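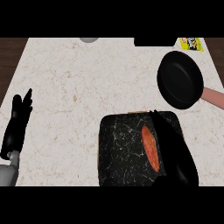
Catering Manager (part-time, permanent)
Vallard House Residential Care Home, Plorkwood

Vallard House wishes to appoint a Catering Manager to lead its kitchen team. The home provides long-term and respite care for older people, and every meal is prepared on site. The post has become vacant on the retirement of the present manager.

Hours: 30 per week, worked over 5 days, including alternate weekends
Responsible to: Josefien Dekker, Registered Manager
Salary: £2,610 per month, with paid overtime by prior agreement
Closing date: the last Tuesday in June, at noon

The post

The Catering Manager plans and oversees breakfast, a cooked midday meal, supper and evening drinks for over 80 residents, together with lunches for staff on duty. Menus run on a three-week cycle and are reviewed each season with residents and their families. A good number of residents need soft or puréed food, and the successful candidate will be expected to present these meals with the same care as any other.

Main duties

Preparing menus and costing them within the agreed budget
Ordering from approved suppliers and checking deliveries
Supervising three cooks and the kitchen assistants, including rotas and annual reviews
Keeping allergy and diet records up to date, in consultation with the nursing staff
Maintaining food safety records and preparing the kitchen for inspection
Cooking on at least two shifts each week
Attending the monthly residents' meeting

The person

Applicants must hold a Level 3 award in food safety, or be willing to complete one within six months of appointment. Experience of cooking for large numbers is essential. Previous work in a care home or hospital would be an advantage, but applications from those with a background in schools or hotels are also welcome. The Catering Manager must be able to write clearly and to deal patiently with residents – some of whom hold firm views on gravy.

What is offered

Paid holiday of 28 days, rising with service
Meals on duty and free parking
Membership of the workplace pension scheme
Support towards further qualifications

Vallard House is a short walk from the Sandoval Road bus stop. Early shifts begin at 6.30 am, before the first bus, and applicants should consider how they would travel.

How to apply

Application forms are available from reception or by post. CVs will not be accepted without a completed form. Informal enquiries may be made to Damián Cervantes, Deputy Manager, on weekday afternoons – visits to the kitchen can be arranged through him.

Interviews will be held at the home and will include a short practical task. The appointment is subject to two satisfactory references and an enhanced criminal records check, the cost of which is met by the home.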